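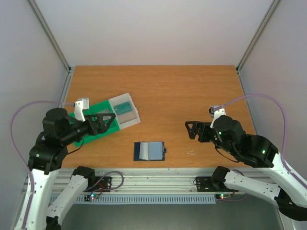 1. 개요

드룰로(Drullo)는 양팔 로봇 작업대용 오픈소스 제어·계획 소프트웨어다. 로봇 팔 2대를 한 탁자에 마주 놓고 같은 물건을 다루게 하는 구성이 기본. 관절 제어, 카메라 인식, 충돌 회피 계획, 시연 기록 도구까지 한 저장소에 들어 있다. 초기 이름은 마스리(Masri)였으나 지금은 내부 스케줄러 이름으로만 남았다.

개발은 포르콜포르트(Porkolport) 연구실에서 시작. 이후 스케사모프(Skesamov)가 유지보수를 넘겨받음. 두 쪽 저장소가 한동안 따로 굴러갔기 때문에 옛 문서의 명령어가 안 먹는 경우가 많다. 아래 내용은 통합 이후 판 기준.

2. 이름과 분기

마스리 시절 코드는 팔 하나만 다뤘다. 양팔 지원은 프로세스를 하나 더 띄우는 식으로 땜질한 것. 두 프로세스가 시계를 따로 쓰니 기록 파일을 합칠 때마다 어긋났고, 결국 스케줄러를 새로 쓰면서 드룰로로 개명했다. 설정 파일 확장자에 옛 이름의 흔적이 있음.

분기는 통합 전까지 포르콜포르트판, 스케사모프판 두 갈래. 차이는 주로 그리퍼 쪽이다. 포르콜포르트판은 그리퍼를 위치로만 제어, 스케사모프판은 전류 한계를 같이 건다. 통합판은 후자를 기본으로 하고 전자는 호환 옵션으로 남겨 두었다. 옵션 설명은 아직 영문 주석뿐.

3. 구조

3.1. 제어 계층

가장 아래 계층. 모터 버스와 직접 통신하고 관절 목표값을 보간해서 내려보낸다. 두 팔의 명령은 마스리 스케줄러가 한 박자에 묶어 보냄. 한쪽 응답이 늦으면 다른 쪽도 그 박자를 건너뛴다. 답답해 보이지만 두 팔이 같은 물건을 잡고 있을 때 한쪽만 앞서가면 물건이 찢어지거나 모터가 과부하로 떨어진다. 단독 작업에서는 묶음을 풀 수 있음.

정지 처리는 두 단계. 소프트 정지는 현재 자세 유지, 하드 정지는 토크 차단. 하드 정지를 걸면 팔이 그대로 내려앉으니 그리퍼 밑에 뭐가 있는지 먼저 볼 것. 이걸 모르고 걸었다가 카메라 거치대를 부러뜨렸다는 보고가 이슈 게시판에 꾸준히 올라온다.

3.2. 인식 계층

고정 카메라 한 대와 손목 카메라를 함께 쓰는 구성을 권장. 고정 카메라로 탁자 전체의 배치를 잡고, 손목 카메라로 잡을 지점을 좁힌다. 문서 머리의 작업대에도 양쪽 손목에 흰색 카메라 거치대가 올라가 있다.

물체 분할은 색과 윤곽을 같이 본다. 잘 되는 것과 안 되는 것의 차이가 큰 편이다.

불투명하고 색이 뚜렷한 판: 거의 문제 없음. 초록색 쟁반 같은 것은 나뭇결 탁자 위에서 바로 잡힌다.

반투명 상자: 까다로움. 벽 너머 내용물과 상자 자체가 한 덩어리로 묶이기 쉽다. 상자 윤곽을 먼저 고정하고 안쪽을 따로 분할하는 이중 단계 설정이 있다. 느리다.

접힌 천: 제일 어렵다. 윤곽은 나와도 어느 쪽이 접힌 모서리인지는 색만으로 알 수 없음. 어두운 매트를 깔면 외곽선은 훨씬 안정된다. 접힌 모서리가 밝게 보이는 각도라면 그 선을 기준축으로 지정할 수 있다.

탁자의 긁힌 자국도 가끔 물체로 잡힌다. 빈 탁자를 배경으로 한 번 등록해 두면 대부분 걸러지는데, 조명이 바뀌면 다시 등록해야 됀다.

3.3. 계획 계층

두 팔의 경로를 한 공간에서 같이 푼다. 차원이 늘어나서 느려지는 대신 서로 부딪힐 일이 줄어든다. 경로 하나에 허용된 계산 시간 기본값은 900밀리초. 넘기면 한 팔을 대기 자세로 빼고 나머지 팔만 다시 푼다. 이 동작을 문서에서는 '양보'라고 부름.

어느 팔이 양보하는지는 우선권 표로 정한다. 표가 비어 있으면 물건에 더 가까운 그리퍼가 우선. 쟁반 바로 위에 그리퍼가 가 있는 팔이라면 쟁반 작업에서는 그 팔이 먼저다. 가운데 놓인 물건은 거리 차가 작아서 박자마다 우선권이 뒤집히기도 한다. 팔이 서로 움찔거리기만 하고 아무것도 못 잡는 증상, 대개 이것. 우선권 유지 시간을 늘리면 해결.

케이블은 계획기가 모른다. 손목에서 크게 고리를 그리며 내려오는 케이블은 충돌 모델에 없으므로, 손목 회전 한계를 사용자가 직접 좁혀 줘야 한다. 케이블을 원통으로 근사하는 기능이 오래전부터 제안되어 있으나 병합 안 됨.

4. 작업대 등록

설치 후 처음 할 일. 순서는 다음과 같다.

탁자 평면 등록. 그리퍼 끝으로 모서리를 차례로 찍는다. 세게 누르지 말 것. 탁자가 살짝 밀리면 값이 다 틀어짐.

벽 등록. 칸막이로 둘러싼 작업대라면 벽도 평면으로 넣는다. 흰 벽은 깊이 카메라에서 구멍이 나는 일이 있어 카메라 값 대신 실측치를 넣는 편이 낫다.

프레임 등록. 앞쪽 알루미늄 레일에 두 팔을 나란히 고정한 경우 레일 방향을 공통 축으로 삼는다. 두 팔의 상대 위치가 여기서 정해지니 제일 꼼꼼히.

대기 자세 저장. 양보할 때 돌아갈 자세다. 팔꿈치가 카메라 시야를 가리지 않게 잡는다.

등록이 끝나면 점검 명령으로 오차를 확인한다. 오차가 크면 거의 항상 프레임 등록 문제. 마운트 볼트를 풀었다 조였다면 처음부터 다시 한다.

5. 시연 기록과 재생

사람이 팔을 원격으로 움직인 기록을 저장해 학습용 자료로 내보낼 수 있다. 관절값, 그리퍼 명령, 카메라 영상이 같은 시각 기준으로 묶인다. 마스리 시절에는 이걸 손으로 맞췄다.

기본 예제 묶음은 427개 시연. 대부분 상자에 물건 넣기, 천 옮기기, 쟁반 밀기 같은 탁상 작업이다. 이 중 269개만 양팔을 모두 쓰고 나머지는 한쪽 팔이 대기 자세로 있다. 양팔 정책을 학습할 때 나머지를 같이 넣으면 한쪽 팔이 안 움직이는 정책이 나오기 쉬우므로 필터를 걸 것. 필터 이름은 both_active.

재생 기능은 기록을 그대로 다시 돌린다. 물건 위치가 조금만 달라도 헛집는다. 재생은 제어 계층 점검용이고 작업 성공을 재는 용도가 아닌데, 커뮤니티에는 재생 성공률을 정책 성능인 양 올린 글이 많다. 걸러 읽어야 함.

시연 중간에 카메라가 끊기면 해당 구간은 빈 칸으로 저장된다. 자동 보간은 기본으로 꺼져 있음. 켜면 영상은 매끄러워 보이나 그리퍼 닫힘 시점이 밀린다.

6. 도구

drullo-view: 관절 상태와 카메라 화면을 한 창에 보여 준다. 원격 접속에서는 꽤 버벅임.

drullo-mark: 물체 라벨 수정 도구. 단축키가 옛 판과 다르다. 저장 키와 삭제 키가 옆에 붙어 있으니 조심.

drullo-bus: 모터 버스 점검. 응답 없는 관절과 지연 시간을 출력한다. 보드의 표시등만 보고 정상이라고 판단하지 말고 이걸 한 번 돌려 볼 것. 전원은 들어왔는데 통신이 죽은 경우가 있다.

drullo-trim: 시연 앞뒤의 정지 구간을 잘라 낸다. 원본은 별도 폴더에 남음.

7. 알려진 문제

천을 집을 때 그리퍼가 매트까지 같이 집는 문제. 매트 두께를 탁자 평면에 더해 주면 줄어들지만, 매트 밖에 있는 물건은 반대로 너무 높이서 집게 된다. 영역별 높이 지정은 시험판에만 있다.

반투명 상자 벽을 빈 공간으로 보고 손목을 밀어 넣는 문제. 상자를 수동으로 충돌 물체에 추가하는 것이 현재 유일한 해결책.

손가락에 구멍이 뚫린 그리퍼는 충돌 모델에서 꽉 찬 덩어리로 취급된다. 안전한 쪽이긴 한데 좁은 상자 안쪽은 아예 못 들어간다고 판정하는 일이 생긴다. 여유값을 줄이면 통과하나 책임은 사용자 몫.

장시간 구동 후 버스 지연이 서서히 늘어나는 현상. 원인 불명. 스케줄러를 다시 띄우면 돌아온다. 스케사모프 쪽에서 기록을 모으는 중이니 drullo-bus 출력을 첨부해 달라고 공지되어 있다.

8. 평가

양팔 구성을 처음 만지는 사람에게는 등록 절차가 길다는 불만이 많다. 반면 일단 등록해 놓으면 인식과 계획을 따로 갈아 끼우기 쉽다는 쪽도 있다. 인식 계층만 자체 모델로 바꿔 쓰는 사용자가 제법 되는 듯. 계획 계층은 느리다는 평이 지배적. 양보 동작이 잦으면 양팔을 쓰는 의미가 없다는 지적이 나왔고, 다음 판에서 우선권 표를 작업 단위로 나눌 예정이다.

한국어 문서는 제어 계층까지만 번역되어 있다. 계획 계층 번역은 1월에 시작됐다가 멈춘 상태.

9. 같이 보기

마스리 (스케줄러)
포르콜포르트 기록 형식
손목 카메라 보정
양팔 조작

분류: 로봇 소프트웨어, 동작 계획, 오픈소스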